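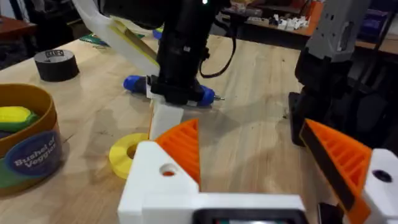
## 1/ ok so the regional museum grants came out Monday

and we got one?? Ziledard — our tiny rail and river museum — is getting money for the new kids' gallery. still a bit in shock

## 2/

Category was Small Museums, Young Visitors. We were up against places with actual marketing departments. We have a shared inbox and a kettle

## 3/

It's $700 a month in top-up funding through to August, on top of the main grant. Doesn't sound huge. For us that's the Saturday program, paid staff, every week. no more cancelling when someone's crook

## 4/

What the judges liked: the flood map you can walk on. Kids find their own street, then see how high the river got. We nearly cut it twice — the vinyl quote was awful

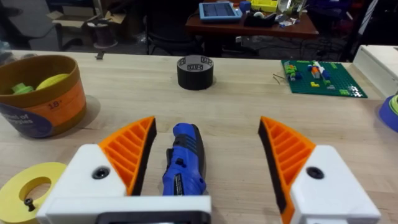 ## 5/

Also they liked that labels sit at kid height. Grown ups have to bend. Had a few complaints about that, fair enough, so there's now a large print booklet at the desk aswell

## 6/

Big thanks to Zivix for the sound stuff. The old station announcements are real recordings, cleaned up from tapes that sat in a shed for almost 4 decades. Gives me goosebumps every morning at opening

## 7/

and Miltarix for the colour matching on the carriage doors. They went back and forth with us on that green for weeks. It's the right green now. I will not be taking questions on the green

## 8/

Next: the Tian room. Market gardeners' letters, seed tins, the shop ledger. Family is lending the lot for 2 years. Needs better light levels before anything goes in a case so don't ask me for an opening date yet pls

## 9/

Usual hours this week, closed Tuesday. Last entry 4pm. Kids free, grown ups gold coin. Parking behind the library — not on the grass, the council has been round about the grass

## 10/

Someone asked if there's a plaque. There is a certifcate. It's going up next to the flood map once we find a frame that fits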